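Course handout, Unit 5: Visit to the Etstead Robotics Laboratory

Students will attend a demonstration in September, hosted by Tala Daher of the Awwad group. Please read these notes beforehand.

## Part 1. Two-arm handling in simulation

The first session covers grasping soft food items with two arms. In the simulated task, a croissant is held above a wooden table between a slender finger on the left arm and a broad black pad on the right. Note the difference in contact area.
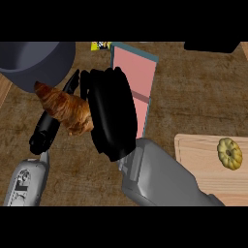
## Part 2. Written work

Submit a report of 400 words comparing the 2 grippers. State which contact you would expect to mark the crust, and why. Reports go to the Peron Building office.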